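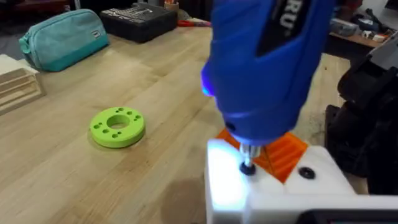

How often do the finger screws on the Firner cell need to be snugged up?
Before every recording day, and again any time a pad has been swapped.

Firner bench cell: setup notes, upkeep notes and data card
Last edited 10/10/25

Hi, and welcome to the repo! This is the README for one two-arm bench cell, the one we call Firner, plus the small set of recordings that came off it (Flulico, more on that further down). I look after the cell, so most of what follows is me writing down what I do before I forget it. If you came for the data only, skip to "What's in Flulico". If you inherited the cell from me, read the whole thing, and please read the part about cables twice.

What the cell is

Two arms, one wooden bench, one parallel gripper per arm. The arms are bought, the grippers are ours: white printed bodies and fingers, orange printed grip pads. A camera rides on each wrist and one fixed camera looks at the bench. Everything is started and logged by Skuseo, which is a pile of Python scripts I gave a name to so I could stop calling it "the scripts".

Print files for the fingers and pads are in parts/. Use the newest revision only. The older ones are in there because two of the recordings were made with them and I wanted the shapes on record, but they don't fit the current carriages (the holes moved, my fault, long evening).

Starting the cell

1. Walk around the bench and look at both bases. The clamps should be tight and flat on the wood. I give each base a good push by hand. If it rocks, stop and fix that first.
2. Trace each arm's cable from the base up to the gripper with your fingers.
3. Power up the left arm, wait for it to settle, then the right one. They will both come up together if you flip the strip, and it's usually fine, and then one day it isn't and you spend a while rebooting.
4. Run skuseo check. It opens and closes both grippers and prints the travel for each.
5. Run skuseo home. Keep your hands off the bench while it does this, the right arm takes a wider swing than you'd expect.
6. Open the camera previews and make sure left is left and right is right. I have recorded a whole afternoon with the wrist cameras swapped. Those files are gone now and I don't miss them.

If skuseo check complains about travel on one side only, it is nearly always a pad that has crept out of its seat and is touching its neighbor early. Take the pad out, reseat it, run the check again.

Fingers and pads

This is where all my time goes, so it gets the longest section!

The orange pads are ridged, and the ridges wear. You can feel it with a thumbnail long before you can see it. Once the tops of the ridges go smooth, round things start to roll in the grip, and the recordings get a lot of extra tries in them. I change pads in pairs. A fresh pad facing a worn one makes the part twist when the gripper closes, and then you're chasing a calibration problem that doesn't exist.

To change a pad:

Drop the arm into its service pose (skuseo service left, or right).
Cut motor power. The software stop isn't enough for this job.
Back the screws out with the small driver, slowly. Put them in a cup right away.
Pull the old pad straight out of the recess. If it sticks, wiggle it along its length, and don't pry at the white part with a screwdriver. The white wall around the recess is thin and it will crack.
Push the new pad in until it sits level all the way along.
Start the screws by hand for the first couple of turns, then use the driver on its lowest clutch setting.
Stop when the clutch slips once. One slip is plenty.

About that clutch. The screws go into plastic, and plastic gives up quietly. I stripped a finger early on by leaving the driver on whatever setting somebody had used for bench brackets, and the screw felt perfectly tight right up to the moment the finger came off in the middle of a pick. So: look at the ring on the driver every time, even if you were the last one to use it. If a hole does strip, print a new finger. I've tried glue, I've tried a longer screw, I've tried a bit of tape in the threads (don't laugh), and each of those bought me less than a day.

Keep the driver square to the surface. It has a bit of weight to it and wants to lean toward the battery end, and a leaning bit chews up the screw head. Chewed screws go in the trash, please. I keep finding them back in the good cup.

I keep 8 spare pads printed and ready. When the bag is down to the last pair I start another plate, which takes most of a day with cleanup, so don't wait for the bag to be empty. 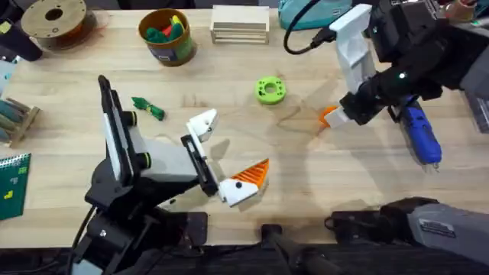 Both arms over the bench, with the left gripper open.

Cables

Read this twice, as promised. The gripper cables loop out from the wrist, and the loop has to be big enough for the wrist to turn all the way both ways. Too tight and it tugs at the connector. Too loose and it swings down and catches on things. I set mine by turning the wrist to one end by hand with the power off, leaving a little slack, then going to the other end and checking again. Only then do I close the tie.

When a gripper starts dropping out at one particular wrist angle, and comes back when you move away from it, suspect the cable before you suspect anything clever. I replaced a perfectly good motor controller in August before I learned this. The spare controller is in the drawer. It's the one I took out. It works great.

The bench

It's a plain wooden bench with scuffs and scratches, and I like it that way. I don't sand it and I don't oil it. Oil ends up on the pads, and oiled pads might as well be soap.

Parts and supplies live on the bench as well, along the back mostly. People ask if I could clear it all off for cleaner pictures. I could, but then I would be fetching things from across the room all day, and the recordings are supposed to look like a bench in use. What I do insist on is that nothing tall goes between the two arms, and that hand tools get picked up before skuseo home. The arms don't know the tools are there.

Calibration

Short version: run skuseo cal after you change a finger, after you move a base, or after somebody bumps the fixed camera. Pads alone don't need it if they're the same revision.

The script takes each arm through its set of poses and asks you to confirm along the way. If the two arms disagree about where the middle of the bench is by more than the limit in config/limits.yaml, it won't save. Don't raise the limit to make it save. I know it's tempting. Go back and check the clamps, nine times out of ten one base has shifted a hair.

What's in Flulico

Flulico is the set of recordings. There are 562 clips from 78 sessions, all on this one cell and this one bench. A session is one sitting between power-up and power-down, so some are long and some are me giving up early. Each clip has the fixed view, both wrist views, joint positions for both arms, gripper opening, and a one-line text note that I typed at the time. The notes are in my own shorthand and not very consistent, sorry. "Rdo" means redo, "pd" means I changed pads right before.

The subject is upkeep of the cell and small bench handling jobs: printed parts, screws, pouches, hand tools. Light is whatever the room had that day, so you get strong shadows from the arms in plenty of clips. I left those in on purpose.

Things I know are off:

The clock on the right wrist camera drifts. Skuseo corrects for it when you export, but the raw files are uncorrected. If you work from raw, look at tools/align.py first.

Gripper opening reads a touch wide for the first few seconds after power-up. I trim this when I remember to.

In roughly 5 percent of the clips the note describes what I meant to do and the clip shows something else. I've marked the ones I caught with a star in notes.csv. There will be more.

Pad wear isn't logged as a number. I only have "new", "ok" and "tired", picked by thumbnail.

What it's good for, and what it isn't

Use it for looking at how a small two-arm bench cell behaves over many sittings, for trying out your own alignment or labeling code, or for comparing grip quality against the pad notes (somebody please do this, I'd love to see it!). I wouldn't use it to say anything about how fast a job can be done. I wasn't hurrying and half the time I was stopping to write these notes. It also won't tell you much about other grippers, with every clip made on the same printed fingers.

Getting the files

Clips are sorted by session, oldest first. Pull one session before you pull the lot, the raw video is big. The export script makes smaller copies with the clocks lined up:

skuseo export --session NAME --small

The Biwott mirror has the same files with the same folder names. It lags behind by a few days when I've been adding things, so if a session is missing over there, give it a bit and try again before opening an issue.

Changes and questions

Open an issue if a clip won't play, if a print file doesn't match what you measure, or if something in the startup list didn't work for you as written. For print problems, tell me the filament and the nozzle size, otherwise I'm guessing. Pull requests for the docs are very welcome. Pull requests that change the pad shape are welcome too, but please print a pair and run them through skuseo check before you send them, and put the travel numbers in the message.

Still to do: write up the service pose for the right arm properly, redo the clamp section with measurements, and find a better place for the screw cup than right where my elbow goes.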